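Deteritz abre lista de espera para sus nuevas pantallas de bajo hechas a mano

El taller Deteritz, dedicado desde hace años a construir pantallas para guitarra y bajo, anuncia con mucha alegría la llegada de la serie Morkeck, una familia de cajas ligeras pensada para quienes cargan con su propio equipo de ensayo en ensayo (y sabemos bien que son muchos). 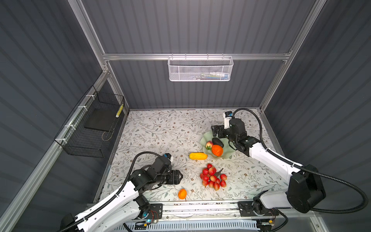 Redacción de Deteritz
Responsable de comunicación

La Morkeck se ofrece con uno o dos altavoces de doce pulgadas y puede pedirse en cinco acabados de tela. El modelo pequeño pesa lo justo para subirlo por una escalera sin tener que llamar a un amigo - algo que nuestros clientes nos venían pidiendo en cada correo, con una paciencia que les agradecemos de corazón.

La primera tanda será de 200 unidades, y más de 27 ya están reservadas por músicos que probaron los prototipos en la sala Belkadi durante el mes de mayo. Aquellas tardes fueron largas, ruidosas y muy felices, y de ellas salieron varios cambios, entre otros el asa lateral y una rejilla que se quita sin herramientas.

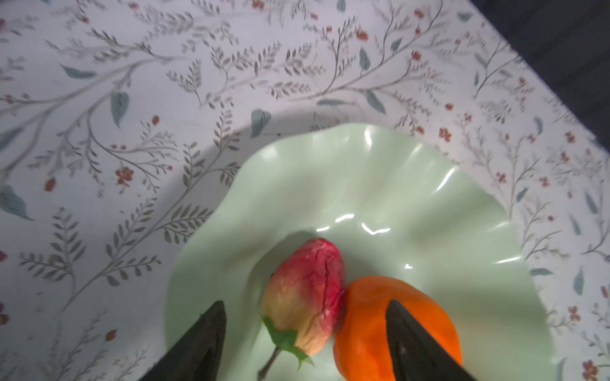 Fruta en un plato de vidrio verde menta de borde ondulado.

Para reservar basta con una señal de 99 euros, que se descuenta del precio final. Las fundas acolchadas, fabricadas por nuestros vecinos de Truleo, se venden por separado y pueden añadirse al pedido en cualquier momento antes del envío.

Queremos dar las gracias a todas las personas que han recomendado nuestras cajas en foros, locales de ensayo y sobremesas. El taller atiende consultas los lunes por la tarde, y quien quiera traer su propio amplificador para hacer una prueba será muy bien recibido.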